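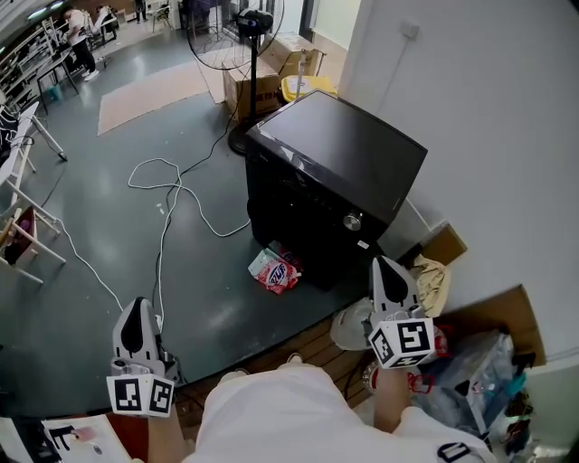

Ticket 569, attachment 1: head camera view, both grippers in front of the black appliance, marker cubes in view.

Project: Cluvach
Component: gripper pose tracking
Opened by: Damian Aigner
Opened: April 16, 2022
Status: fix merged, one item left open

Summary
The right gripper pose flips by a large angle when its marker cube shows two faces at a shallow view. The left gripper in the same session tracks fine. The jump lasts a few samples, then the pose goes back to normal. Replay on the arm stops with a joint velocity fault at the same timestamp.

Steps to reproduce
1. Check out the Sellham tracker at build 101.
2. Load session 13 and run the offline pose pass with default settings.
3. Plot right gripper orientation. The flip shows up while the gripper is beside the lower corner of the appliance.

Expected: smooth orientation through the whole approach.
Got: the solver switches to the mirrored solution and back.

Log, Damian
Checked the intrinsics first. Same calibration file for the whole session, and the left cube uses it too, so I ruled that out.

Checked cube geometry. The config for the right cube had the correct face IDs but the corner order on one face was rotated by a quarter turn. With one face visible the solver never used that entry. With two faces visible it mixed good corners with bad ones and the reprojection error went up on both solutions. At that point the choice between them is close to a coin toss.

Fixed the corner order and reran. Most of the flips are gone. Two are left, both at shallow angles.

Added a check against the previous pose. If the two candidate solutions are close in error, the tracker now keeps the one nearer to the last accepted orientation. It resets after 10 missed frames so it can't hold on to a bad pose forever. Reran session 13 – no flips left on either side.

Replay
Sent the new trajectory through the Akimau planner. No velocity fault in simulation. Not run on hardware yet.

Still open
The config loader accepts a cube file with a wrong corner order and gives no warning. It should compare shared edges between neighboring faces and refuse to start if they don't match. Moved to the Frei tooling list.

Please rerun any session recorded with the old right cube file before using it for training.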